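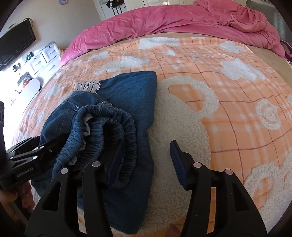 Leandro Aranda
Home and bedding reviewer

I've been after a blanket that could live on the bed all day without looking like I'd forgotten to make it, and the Larkmont plush is the closest I've come. It's an orange and white plaid with fluffy white shapes raised up all over it – bears, clouds, spirals, a few hearts – and yes, I'm a grown man. My niece picked it when she came to stay in February and I've ended up keeping it on my own bed, over a plain beige sheet.

First thing, the feel. It's properly soft, and the raised bits are softer still, a bit like the inside of a good slipper. I was expecting them to go flat after the first wash. They did lose a touch of bounce, but a shake out of the window brought most of it back. I wash it at 28 because that's the lowest my old machine will go apart from cold, no softener, then over the banister overnight. Don't tumble it! I tried ten minutes on low and the edges came out slightly crunchy.

My favourite bit is the middle bear, who's got a plaid bow tie and two little buttons down his front. Someone at Larkmont clearly enjoyed themselves.

Now, I do all my folding on the bed, so a blanket has to put up with being a worktop as well. Denim is the real test. It's heavy, it drags, and anything with an elastic waist wants to spring open again the minute you let go. On my last throw, a slippery satin thing from Brernoson, a pile of jeans would slide off if I so much as sat down. On this one things stay where I put them. The pile grips just enough that I can tuck the waistband in, turn the whole lot over and leave it while I do the socks. Lace trim is another matter, mind – go gently, as a loose thread can snag in the fluff.
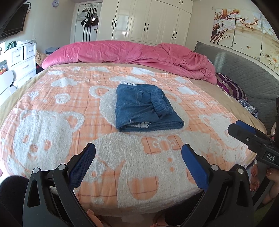

Does it shed on dark clothes?
A little for the first couple of weeks, mostly pale fluff that comes off with a lint roller. After two washes I stopped noticing it on my navy things.

Grumbles, then. It's warm, too warm under a thick duvet, so mine gets shoved down to the far side most nights. And the label is a great stiff square that I snipped off on day one. I paid £23 in the sale and I'd buy it again at that, though I'd think twice at full price.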